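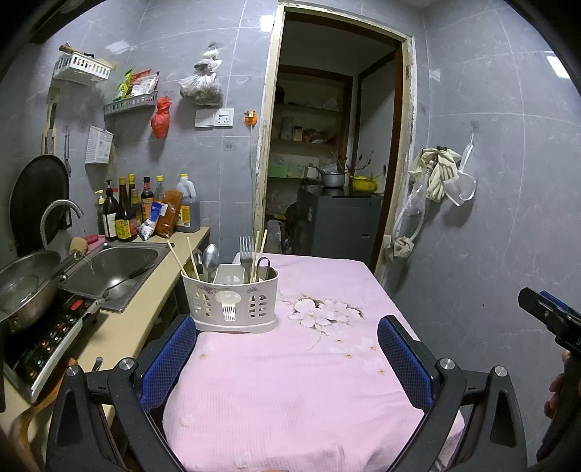
Home
Archive
Bench notes
Parts
Contact

Hand gripper, second version: linkage, pads and a kitchen table

August 2018

The first version of the hand gripper was finished in February and used a rack and pinion. It worked on the bench and jammed everywhere else. Any side load on one finger cocked the rack in its guide, and the other finger then stopped moving. I filed the guide, greased it, shimmed it and finally put it in a drawer. The second version uses a linkage on each side. There are two of the new grippers, one per hand, built to the same drawing.

The purpose has stayed the same. I want a fingertip and linkage that can later go on the arm, and I want to find out what it will and won't hold before there is a motor behind it. With a hand on the handle I can feel when a pad starts to slip. The arm can't tell me that yet.

Linkage

Each finger hangs on its own set of black links, with triangular openings to take out weight. Printed time for a full set is long enough that I now run it overnight. A complete gripper with handle and pads comes to 359 grams on the kitchen scale. The rack version was lighter, and I don't miss it.

The pivots are where most of the hours went. The first set of links had plain printed holes and bolts straight through them, and after one evening the fingertips had visible play at the tip. I reamed the holes oversize and pressed in bronze bushings from Rustad. The bushings are good. The drawing on the packet gives the outer diameter before pressing, so the first bushing I fitted closed down on the bolt and had to be drilled out again. Ream the bore after pressing, then fit the bolt.

The bolts need to be tight enough to remove side play and loose enough for the finger to fall open under its own spring. I tried ordinary lock nuts and could not hold the setting. A shoulder bolt fixes this properly, as the shoulder sets the gap and the thread can be done up hard. If you are copying the design, buy shoulder bolts at the start.

Spring and trigger

The return spring came out of an assortment box and has no part number, for which I apologize to anyone building along. Free length is 19 mm. It opens the fingers fully with the trigger released and is light enough that my hand doesn't tire. A stiffer one from the same box gave a quicker opening and a sore thumb.

Trigger travel is longer than I'd like. Fully closing the fingers takes the whole stroke, and the last part of it has very little leverage. Moving the trigger pivot back would help, at the cost of a bulkier handle. I have drawn it and not printed it.

Pads

The pads are blue, textured, and soft enough to dent with a fingernail. They are glued to the fingertips with contact adhesive. Superglue made the edge of the pad go hard and the corner lifted. Contact adhesive has held so far, provided both faces are wiped with alcohol and left alone for the time printed on the tube.

I also cast a smooth pad in Darov casting rubber, the harder of the two grades I had. It gripped a clean glass very well and a dusty one hardly at all. The texture costs a little grip on clean surfaces and makes the result much more even across everything else. For this job I'll take even.

Trials in the kitchen

The bench trials used turned blocks and told me very little. The kitchen has worse objects. Most of the work is at the table with the pink cloth on it, using the grey utensil holder with the chopsticks, spoon and fork left standing in it.

A chopstick is harder than it looks. It is thin and round, and it leans wherever the holder lets it. If the two pads are out of line by even a little, they roll the stick instead of clamping it. I checked the pads against a square and found one gripper had its left fingertip twisted, traced to a link printed slightly proud on one face. Two strokes with a file and the rolling mostly stopped.

A spoon standing bowl-up should be taken by the neck. Approaching from above means the bowl hits the linkage before the pads are low enough, so the gripper has to come in from the side. That is easy for a wrist and will be awkward for the arm. I have started writing down the approach direction next to each object.

Forks are easy by the handle and bad by the tines. The tines sink into the pad, and I'd expect them to cut it in time.

The tablecloth turned out to be a useful addition. It wrinkles when a pad touches down, and if the fingers close too low they pick up a fold along with the object. On bare wood that mistake would pass without any sign. I have left the cloth on for this reason.

Over the past weeks I logged 284 picks by hand in a notebook, with object, approach, and held or dropped. The notebook is a Horkora squared one, and it survives a kitchen better than the laptop would. I haven't worked the log up properly and won't quote rates until I have. Most of the drops are chopsticks.

Open items

Pad wear needs a real measurement. I have a thickness gauge on loan from the shared workshop in Sarnesbridge and will take a reading at each corner before the next run of trials.

The handle is symmetrical at present, so left and right are interchangeable. My left hand would prefer a different trigger angle. I would rather keep one drawing, so the left hand may have to put up with it.

Link files are in the usual place under Parts, revision 2. The old rack files are still there in case somebody wants a guide to jam.

Comments (4)

benchvise: Did you try flanged bushings? The flange gives you a thrust face and you may get away with ordinary bolts.

Author: I did on one pivot. It works, but the stack gets thicker and the link then rubs the handle. With a wider handle I'd go that way.

tolerance_stack: Same problem here with rolling on thin round parts. A shallow vee down the middle of one pad cured it. Leave the other pad flat or you'll be fighting alignment twice.

Author: I'll cut one from the spare pad sheet and try it on the chopsticks. Do you remember the depth of the vee?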